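Teleoperated two-arm demos of putting plastic bottles into a mesh wastebasket. This is the Wultik bottle set, second public release (July). If you just want to load it and go, skip to **Quick start**.

We recorded these by remote control: one operator, two leader arms, two follower arms on a white table. It is a small, single-task set, and we've had a great time training on it!

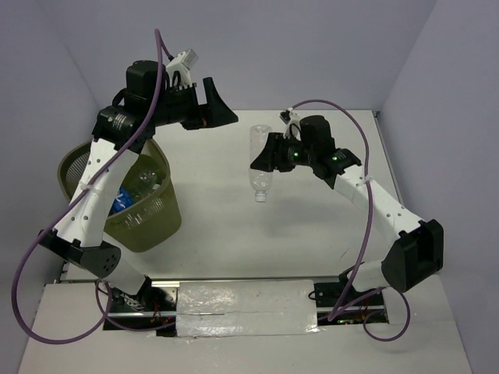
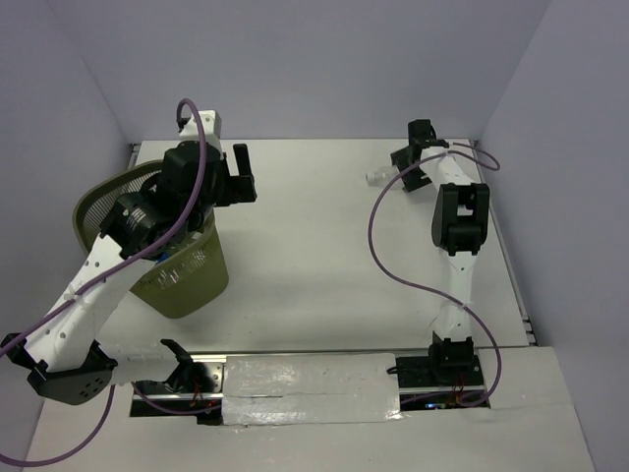
## What's in it

| | |
|---|---|
| Episodes, train | 1,625 |
| Episodes, held out | 191 |
| Arms | 2 followers, driven by 2 leaders |
| Task | put the bottles in the basket |
| Control | joint positions, both arms at once |
| Instruction text | one short line per episode |

Every episode is a full run by a person. There are no scripted motions and no policy rollouts mixed in. We planned to stop at 2,000 train episodes, then found that the last few sessions added mostly near-copies of what we already had, so we stopped and spent the time on cleanup.

## The task

Bottles go on the table. The operator picks one up, brings it to the wastebasket and lets go. Either arm may do the pick. When a bottle is out on the right, the right arm takes it, and then the operator has a choice: carry it across, or hand it over to the left arm. Both styles are in the data and both are labeled (`carry`, `handover`).

The handovers are the fun part. A person driving two arms works out little habits really fast, like turning the wrist early so the other gripper has a clean stretch of plastic to grab, and those habits show up in the trained policies too. I still grin when I see it.

Bottles may be handled upright, on their side or upside down. We gave operators no rule about which end to grab, and I'm glad we didn't, because the spread in grasp angles is much wider than in our first release. The basket moves between episodes as well. Sometimes it gets nudged or tipped during one, and those stay in as long as the bottle ends up inside.

## How we recorded

1. Home both leaders and both followers.
2. Set out the bottles and the basket. The Posden sheet gives a rough zone for each, and you place them by eye inside the zone.
3. Start the recorder, wait for the tone, then move.
4. Drive the followers with the leaders until the bottles are in.
5. Bring both arms back near home and stop the recorder.
6. Mark the episode `keep`, `redo` or `odd`.

`redo` episodes are not in the release. `odd` ones are, with a flag. They are things like a double grasp, a long pause, or a bottle dropped and picked up again. Recoveries are worth a lot in training, so please try with them before you filter them out!

Operators look straight at the table while driving. They do not work from the video feed. Keep that in mind if you're studying what a policy can learn from cameras alone: the person may have known something the wrist views didn't show.

## Layout

```
wultik-bottles/
 train/
 ep_00000/
 states.parquet
 actions.parquet
 video/
 meta.json
 heldout/
 splits/
 carry.txt
 handover.txt
 odd.txt
 stats.json
```

`states` is what the followers report. `actions` is what the leaders asked for. They differ a little during contact, and you want the second one as your training target. Left arm columns come first, then right, with the gripper last in each group. Gripper values are scaled so that 0 is closed and 1 is open.

## Quick start

```
pip install petrenko-loader
petrenko pull wultik-bottles
petrenko check wultik-bottles
```

```python
from petrenko import load

ds = load("wultik-bottles", split="train", skip=["odd"])
ep = ds[0]
print(ep.instruction, ep.actions.shape)
```

Run `check` once after the download. It reads every file and lists any that came through broken. Leave off `skip` to get the full set.

## Known problems

- Clear bottles are hard to see. Policies trained on one fixed view tend to close the gripper too soon, and adding the wrist views helped us a lot.
- A few episodes have a short stall in the left arm's joint readings. They carry `"stall": true` in `meta.json`.
- Instruction lines were typed by the operators and we left the typos alone.
- One table, one background. Don't expect a policy from this set to work in your kitchen.
- Operator style leaks. The held-out split is by session, so it tests new layouts better than it tests new people.

## Changes since the first release

- Added `handover` labels to everything, old episodes included.
- Gripper scale flipped to match the Ulitz set, so the two can be mixed. **If you have code from the first release, check this first.**
- Removed episodes where the recorder started late and missed the first reach.
- `stats.json` now covers the train split only.

## Mixing with Ulitz

It works nicely. Ulitz is single-arm, so pad the missing arm with its home pose and set the mask column. We start with an even mix and move toward bottles only near the end of training. If you find a better schedule, open an issue, we'd love to see curves.

## To do

- [ ] per-session notes in `meta.json`
- [ ] example config for wrist views only
- [ ] re-export the stalled episodes from the raw logs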